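Notes orateur, 27/09/2024
Atelier Hokus : régler un pupitre d'exercice

Rappeler d'abord le public visé : des gens qui reprennent l'usage de la main et qui fatiguent vite. Séances de 2 fois 4 minutes, pause entre les deux.

Commencer par les boutons ronds, gros et bombés. On annonce une couleur, la personne appuie. Ne pas corriger tout de suite.

Ensuite l'interrupteur On/Off. Le levier est fin, il demande une vraie pince. Citer la remarque de Mairéad Ó Dubhghaill : chez elle, jusqu'à 70 % des abandons se font à cette étape.

Finir par le bouton rotatif vert. Faire tourner lentement, poignet posé sur la table.

Transport : une poignée à un bout, une prise en creux à l'autre. Le porter à deux mains.

Questions, puis passage à la table. 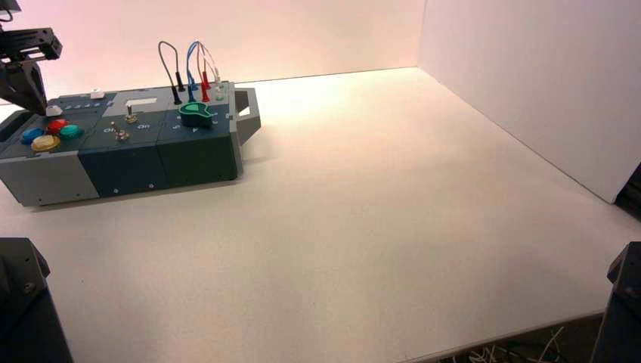
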